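Ticket: door terminal dropping clock-ins, Flastthorpe office
Opened 2020-06-12 by Brittany MacDonald
Product: Zirnura wall terminal, card and fingerprint

Hi all, me again, sorry! The terminal by our back door has started losing punches. People tap in, it beeps, it says thank you, and then there's no sign of them in the download. It's been doing it on and off since May but I only caught on when payroll queried 60 missing entries in one go.

What I've tried so far:

Restarted it from the admin menu. Fine for a morning, then gaps again.

Pulled the log over the network. Got 584 lines. Pulled it again straight after with a USB stick and got 1,034, same date range, so the records are in there and the network download is giving up part way (I think?).

Swapped the network cable for the one off the printer. No change, and the printer people were cross.

Checked the clock. It was up to 288 seconds slow, so I set it by hand and it has drifted again already. Could that be the battery? I did ask Rao, who fitted it, and they said to ring Bristamport, and Bristamport said to raise a ticket, so hello.

I haven't touched the firmware and I'd rather not wipe the fingerprints if I can help it, it took ages getting everyone enrolled.

For now I'm doing the USB download every evening and pasting it in myself. Any ideas gratefully received!

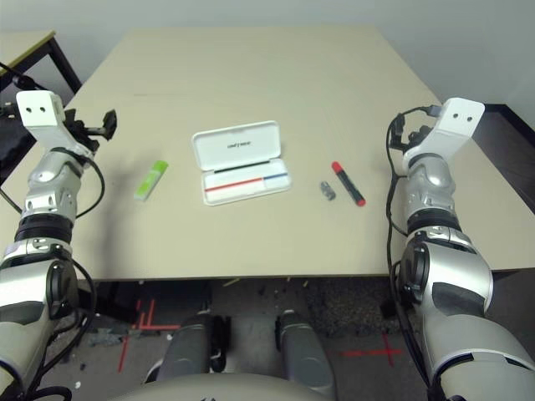 Hema Murthy: Thanks Brittany, keep going with the USB for now and please don't clear the log. Can you set the network download to one week at a time and tell me if the line count matches the stick? The slow clock does sound like the backup battery, so I'll put a new one on order.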